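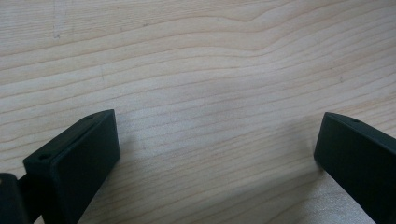 Progress report to the Salazar Fund: tables for the Posum community room
Covering the months up to October

We're past the halfway point and I'm so pleased with how the wood is coming along! When we wrote to you in the spring we had a stack of donated tabletops in the Nasetti storeroom and a lot of hope. Now 57 of them are sanded and back in use, and people keep running their hands over them when they come in for supper.

The pale ones have been the best surprise. Under the old varnish there was a lovely grain, thin brownish lines that bend up like a wave in one spot and then pack together into fine stripes. We settled on a matte finish for these after trying two glossier ones that showed every fingerprint. It leaves the wood a little milky, and in soft light it goes almost silvery. Lizeth Chávez ran the finishing sessions and taught nine of our regulars to sand with the grain (I was one of them, and I was slow).

A few marks are staying. There's a faint gray scuff near one corner that we could have taken out with another round of sanding, but the group voted to stop there and keep the thickness. I think they were right.

Money: we have spent $1,564 of the grant so far, mostly on sandpaper, finish and dust masks. Another $409 went to Zallholm for replacement legs and brackets. The brackets came in the wrong size the first time — they exchanged them without a fuss, but it cost us two weeks. We'd like to move $200 from the transport line to supplies, now that the Nasetti van is free to us in the evenings. Please let us know if you need a separate form for that.

Still to do: the long tables for the back wall, which are heavier and have a darker stain that doesn't want to come off. Lizeth is testing a scraper on the underside of one before we commit. We also need felt pads for all the legs, as the floor is already showing it.

The room is open to you any evening after six, and supper is at half past. Come and sit at one of the tables!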